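Kategorie: Studienprojekte / Robotik und Bildverarbeitung

Greifzustände aus Handkamerabildern bestimmen
Bericht zum Studienprojekt Kultness, Labor Bunthorpe
Stand: Dezember 2023

1 Fragestellung

Im Projekt Kultness werden einfache Handgriffe mit zwei Roboterarmen aufgezeichnet und später zum Trainieren einer Steuerung verwendet. Bei der Auswertung muss zu jedem Zeitpunkt bekannt sein, in welchem Zustand sich der Greifer befindet. Aus der Fingerstellung allein lässt sich das nur teilweise ablesen. Ein dünnes Teil zwischen den Fingern ergibt fast denselben Messwert wie ein leer geschlossener Greifer, und bei weichen Gegenständen drücken sich die Finger so weit zusammen, dass der Unterschied im Messrauschen verschwindet.

Wir wollten wissen, ob ein kleines Bildmodell diese Fälle allein mit der Handkamera trennen kann. Die Steuerung selbst war nicht Gegenstand der Arbeit. Ebenso haben wir keine Kraftmessung eingebaut, obwohl das vermutlich der übliche Weg wäre. Die vorhandenen Greifer haben dafür keinen Anschluss, und ein Umbau hätte den laufenden Betrieb im Labor unterbrochen.

2 Zustände

Unterschieden werden vier Zustände: offen, leer geschlossen, Gegenstand gehalten, unklar. Die Klasse „unklar“ war am Anfang nicht vorgesehen. Beim ersten Durchgang der Annotation haben wir gemerkt, dass wir uns bei manchen Bildern nicht einigen konnten, und zwar immer bei derselben Art von Bildern: Finger kurz vor oder kurz nach dem Kontakt. Ein Einzelbild reicht dort nicht aus. Solche Bilder wurden aus der Wertung genommen, bleiben aber im Datensatz, damit das Modell lernt, bei ihnen keine feste Aussage zu machen.

Als leer geschlossen gilt der Greifer, wenn sich die Innenkanten der Finger berühren und dazwischen nichts zu erkennen ist. Als gehalten gilt ein Gegenstand nur dann, wenn beide Finger anliegen. Liegt nur einer an, lautet die Annotation „offen“. Diese Regel ist hart, sie hat aber die meisten Diskussionen beendet.

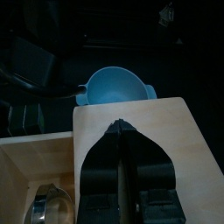

Für das Modell ist der geschlossene Greifer der einfachste Fall, solange der Hintergrund hell ist. Der Kontrast zwischen schwarzen Fingern und hellem Holz liefert eine saubere Umrisslinie. Vor dunklem Hintergrund bleibt davon wenig übrig. Wir haben deshalb zu jedem Bild zusätzlich notiert, ob die Fingerspitzen vor hellem oder dunklem Grund stehen. Die Angabe geht nicht ins Training ein und wird nur in der Auswertung verwendet.

3 Aufbau und Aufnahme

Gearbeitet wurde an einem abgedunkelten Platz. Der dunkle Hintergrund war vom Vorgängerprojekt übernommen und sollte Spiegelungen gering halten. Die Kamera sitzt am Handgelenk und dreht sich mit, der Horizont steht also in den Bildern beliebig schief. Eine Korrektur über die Gelenkwinkel haben wir ausprobiert und wieder verworfen. Die Finger stehen ja relativ zur Kamera fest, und gerade dieser Teil des Bildes soll ausgewertet werden. Nach der Korrektur lagen sie in jedem Bild woanders.

Die Aufnahmen vom Juli mussten wir komplett streichen. Damals war die automatische Belichtung eingeschaltet, und die Helligkeit sprang jedes Mal, wenn eine helle Fläche ins Bild kam. Danach wurde die Belichtung fest eingestellt und der Platz neu eingerichtet.

Auf dem Tisch standen Gegenstände, die sich in Form und Oberfläche stark unterscheiden: offene Holzkästen, ein Pappkarton, Kunststoffgeschirr, Metallteile. Die Anordnung wurde zwischen den Durchläufen geändert. Ein festes Schema gab es dafür nicht, was wir heute anders machen würden. Bei der Auswertung war nämlich nicht mehr nachzuvollziehen, ob ein Fehler am Gegenstand oder an seiner Umgebung lag.
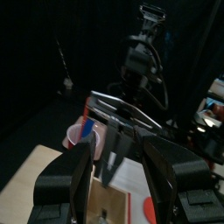

Abb. 2: Blick aus der Handkamera mit weißem Becher und zweitem Greifer.

Der zweite Arm machte beim Annotieren mehr Mühe als erwartet. Kommt er ins Blickfeld, sind zwei Greifer im Bild, und das Modell muss wissen, zu welchem die Aussage gehören soll. Wir haben in der Anleitung festgelegt, dass immer nur der Greifer zählt, an dem die Kamera sitzt. Für Menschen ist das nach kurzer Einarbeitung selbstverständlich. Das Modell hat in der ersten Fassung dagegen öfter den falschen Greifer bewertet, vor allem dann, wenn dieser hell beleuchtete Metallflächen hatte und die eigenen Finger im Schatten lagen.

Abhilfe brachte eine feste Maske. Sie deckt den Bereich ab, in dem die eigenen Finger überhaupt vorkommen können, und schwächt alles außerhalb auf etwa ein Drittel der Helligkeit ab. Ganz schwarz durfte der Rest nicht werden, sonst ging der Zusammenhang mit dem gehaltenen Gegenstand verloren.

4 Datensatz und Training

Annotiert wurden 1000 Einzelbilder. Davon gingen 725 ins Training, der Rest diente zum Testen. Die Aufteilung erfolgte nach Durchläufen, also nie mit Bildern desselben Durchlaufs auf beiden Seiten. In einer früheren Version hatten wir die Bilder einfach zufällig verteilt. Die Ergebnisse sahen dabei deutlich besser aus, waren aber wertlos: Das Modell kannte zu fast jedem Testbild ein Nachbarbild.

Die Annotation lief über das Werkzeug Ceris, das im Labor schon vorhanden war. Jedes Bild wurde doppelt bearbeitet. Bei Abweichungen wurde das Bild gemeinsam angesehen und im Zweifel auf „unklar“ gesetzt.

Trainiert wurde ein kleines Faltungsnetz mit acht Schichten. Größere Netze haben wir kurz getestet, sie lernten die Trainingsbilder auswendig. Das kleine Netz läuft auf dem Laborrechner nebenher. Als Vergleich diente ein einfaches Schwellwertverfahren, das nur die Fingerstellung auswertet.

5 Ergebnisse

In den klaren Fällen, also weit offen oder leer geschlossen vor hellem Grund, sind beide Verfahren gleichwertig. Das Bildmodell bringt dort keinen Gewinn. Ein Unterschied zeigt sich bei schmalen Gegenständen. Hier meldet der Schwellwert häufig „leer geschlossen“, während das Netz den Gegenstand meist erkennt.

Schwierig bleiben glänzende Metallteile. Auf einem Zylinder wandern Lichtstreifen und dunkle Streifen mit der Blickrichtung, und ein dunkler Streifen in der Mitte kann aussehen wie der Spalt zwischen den Fingern. Im Test hat das Netz mehrere solcher Bilder als „offen“ eingestuft, obwohl beide Finger anlagen. Matte Teile derselben Größe wurden richtig erkannt. 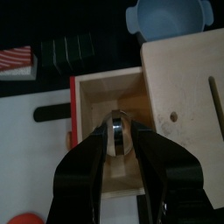

Bei der Zwischenpräsentation kam der Einwand, dass sich das Problem mit diffusem Licht einfacher lösen ließe als mit mehr Trainingsdaten, und dass ein Verfahren, das an einer spiegelnden Dose scheitert, in einer Werkstatt nicht zu gebrauchen sei. Dem ersten Teil stimmen wir zu. Eine flächige Leuchte über dem Tisch war aber mit den Armen nicht vereinbar, sie hätte im Arbeitsraum gehangen. Eine Beleuchtung direkt am Handgelenk wäre denkbar, wurde jedoch nicht gebaut.

Was wir stattdessen gemacht haben, ist eine Auswertung über mehrere Bilder. Das Netz bewertet sieben aufeinanderfolgende Bilder, und der häufigste Zustand gewinnt. Da der Arm sich meistens bewegt, liegt der störende Streifen nicht in allen Bildern an derselben Stelle. Die Fehler bei glänzenden Teilen gingen dadurch merklich zurück. Steht der Arm still, hilft die Mehrheitsentscheidung natürlich nicht.

Ein Nachteil ist die Verzögerung beim Zustandswechsel. Für die nachträgliche Auswertung von Aufzeichnungen spielt sie keine Rolle, weil man das Fenster um den Zeitpunkt zentrieren kann. Für eine laufende Steuerung müsste man es verkürzen.

6 Bilder ohne verwertbare Finger

Einen eigenen Abschnitt verdienen Bilder, in denen die Finger kaum zu beurteilen sind. Das kommt vor, wenn ein großer Gegenstand den Bildausschnitt füllt oder wenn am Rand mehrere dunkle Formen dicht beieinander liegen. Die Annotation war bei solchen Bildern langsam und fiel oft unterschiedlich aus. Manche von uns haben aus dem Zusammenhang geschlossen, wo der Greifer sein müsste, andere haben streng nur das bewertet, was im Bild zu erkennen war.

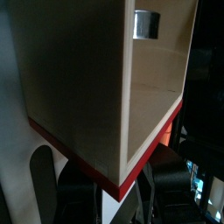 Wir haben uns für die strenge Auslegung entschieden. Wer aus dem Zusammenhang schließt, bringt Wissen in die Annotation, das dem Netz nicht zur Verfügung steht. Die Folge ist, dass die Klasse „unklar“ größer wurde als geplant und das Netz sie jetzt eher zu oft ausgibt. Für die Auswertung der Aufzeichnungen ist uns das lieber als eine falsche sichere Aussage, denn unklare Stellen lassen sich von Hand nachsehen.

Offen ist, ob man „nicht sichtbar“ und „nicht entscheidbar“ trennen sollte. Im ersten Fall liegt es an der Verdeckung oder am Licht, im zweiten am Zustand selbst. Für eine Trennung reichte die Zahl der Bilder nicht.

7 Grenzen und weitere Arbeit

Alle Bilder stammen von einem Platz und einer Bauform der Finger. Ob das Netz auf andere Finger übertragbar ist, wissen wir nicht. Die Firma Motaung hat uns einen Satz hellgrauer Finger überlassen, die aber erst nach Abschluss der Aufnahmen montiert werden konnten. Ein kurzer Versuch ohne neues Training ging schlecht aus. Das Netz orientiert sich offenbar stark an der schwarzen Silhouette.

Als nächster Schritt bietet sich an, Fingerstellung und Bild gemeinsam auszuwerten. Beide Verfahren machen unterschiedliche Fehler, und die Daten liegen bereits zeitlich zugeordnet vor. Außerdem sollte die Anordnung auf dem Tisch bei jedem Durchlauf protokolliert werden. Die Annotationsanleitung liegt im Projektordner in der dritten Fassung, die beiden älteren bitte nicht mehr verwenden.

Kommentare

Gast
Habt ihr die Maske von Hand gezeichnet oder aus den Daten berechnet? Bei uns verrutscht die Kamera nach jedem Fingerwechsel ein wenig, da wäre eine feste Maske schnell falsch.

Projektgruppe
Von Hand gezeichnet, mit etwas Rand. Nach einem Fingerwechsel müsste man sie prüfen, automatisch passiert das bisher nicht.

Gast
Die Mehrheitsentscheidung würde ich gewichten, also unsichere Bilder weniger zählen lassen. Kostet nichts und hat bei uns gerade an den Übergängen geholfen.

Kontakt | Impressum | © Labor Bunthorpe, Studienprojekte | Nach oben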